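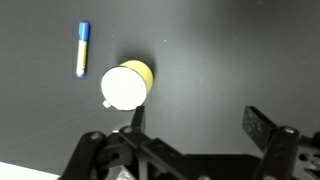

Order of the Visow films when the director's cut and the theatrical version disagree

Posted in Film and Television > Continuity and Canon
Oct 9, 2022

marginal_reel wrote:

I am putting together a viewing order for the Visow films and have run into a conflict between the two releases of the second one, The Melen Crossing. In the theatrical version the crew reach the station before the signal is sent. In the director's cut the signal scene has been moved 24 minutes earlier, and a caption has been added which places it in May, while the arrival at the station keeps its original date at the end of the summer.

The third film opens with the captain saying the signal was sent "after we docked". That line agrees with the theatrical version only. The television prequel, which was made later, agrees with the director's cut.

Is there an accepted position on which release is canon? I have the boxed set from Cison, and the booklet lists both without comment. I have not read the tie-in novels, so please mark anything that depends on them.

tapehead80 wrote:

Director's cut. It is always the director's cut.

low_orbit_matinee wrote:

There is no ruling from the studio that I am aware of, so it depends on what the viewing order is for.

If the list is meant to cover the films alone, use the theatrical version. The third film was written and shot before the director's cut was assembled, and it refers back to the theatrical edit in two places. One is the line you quote. The other is the inquiry scene, where the log is read aloud and the docking entry comes before the signal entry. Neither was altered for the boxed set.

If the list includes the television prequel, the director's cut is the better fit. The prequel ends with the relay on Maluleke receiving the signal while the crew are still in transit. With the theatrical version this is a plain contradiction. With the director's cut the remaining problem is the captain's line, and it can be read as a mistake by the character. The log is harder to explain, although the inquiry does establish that parts of it were rewritten.

The caption should be treated with some caution. It appears in the Cison discs and in the later streaming copy, but the first home release of the director's cut does not have it. On that release the signal scene is in the earlier position with no date given, so it could be taken as a flash-forward. I would cite the scene order as evidence and leave the caption out.

Depends on the novels: the second book has two signals, a test and a real one. This removes the conflict entirely – the test goes out in transit and the real one after docking. Nothing on screen supports it.

quietprojector wrote:

Agree with most of the above. One correction: the log in the inquiry scene is read from the back page forwards, at least in the version I have. The clerk turns the pages right to left. If that is intended, the docking entry is the later of the two and the scene supports the director's cut. It may equally be a handling error by the actor.

For the list itself I would put the theatrical version in the main sequence and add the director's cut as an alternative, directly before the prequel. The running time of the prequel is 80 minutes if you skip the recap, so the two can be watched in one evening.

marginal_reel wrote:

Thanks. I will use the split arrangement and put the novel explanation in a footnote. I checked the inquiry scene on my disc and the page turning is as described, but the entries themselves cannot be read, so I am leaving that point open.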